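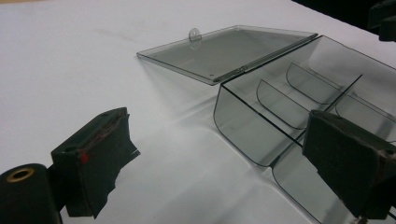

The Masuma hand gripper at a smoky gray organizer box, lid open.

I have wanted a hand-held gripper for longer than I care to admit, and after two months with the Masuma kit from Dalumberg I finally feel ready to write this up (sorry to those of you who have been asking since April!). The idea is simple enough. You hold the tool, you do the chore with its two fingers, and the recordings go off to train an arm to do the same thing. I have saved 3,726 of them so far, mostly small tabletop jobs like boxes, lids, cups and the dreaded sock pile.

Clear plastic is the job I worried over most. A tinted box with a hinged lid and curved dividers is a lot to ask of any tool, with see-through panels overlapping each other and only a little round tab to lift by, and I expected to hate it. I didn't! The textured pads hold slick edges better than the ones on my old Rastogi, and the squeeze is so light that my hand was still happy after a long Sunday afternoon of opening and closing things.

Now for the grumbles, and I do have a few. The fingers are bulky, and when you come in low over a box they cover a good part of what you're working on. You learn to tilt your wrist, but it took me a good week. The pads also get ratty along the edges, so order a spare set with the kit and save yourself the shipping. And the Plosalum software that comes with it is fine once it's running, though it made me sign in again every single morning and I never did find the setting to stop that.

The kit is $86 a month to rent, with the software included, and I've kept mine going. If most of your work is tiny parts, I'd wait for the slim fingers Dalumberg keeps promising. For household-sized things I'm very fond of it, and the sock pile is next again tonight.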